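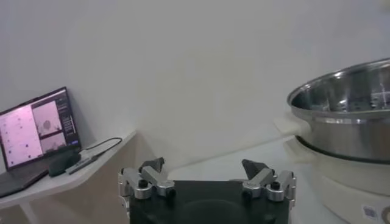
Clunstead port road closure, February

kong_61
Eastbound lanes at the Sornero gate reopened at 5 a.m. Westbound is still blocked. The port counted 1,795 trucks through on a normal day and 1,159 yesterday.
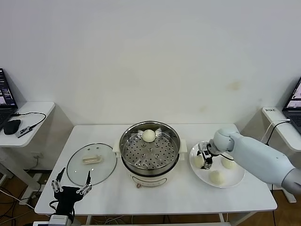
skunbyfreight
Those totals include rail transfers. Road only is lower.

kong_61
They don't. Rail is in a separate table.
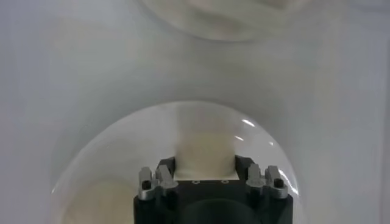
drayage2
Either way, the detour adds 61 minutes. More than 110 loads missed their slots. 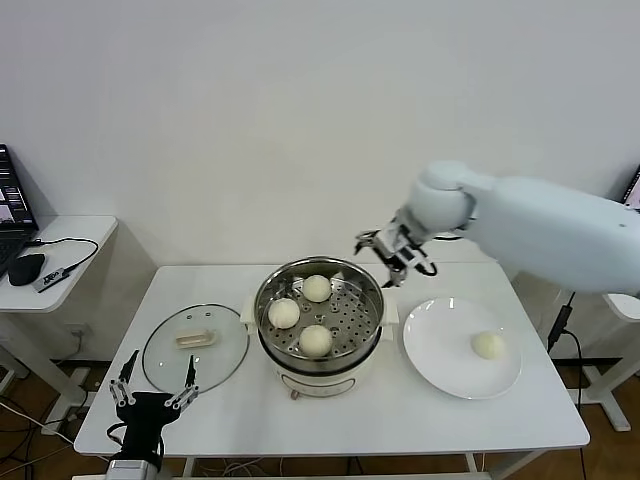

Three buns in the steamer, one on the plate

skunbyfreight
Checked the table. Rail is separate. I still question the detour time.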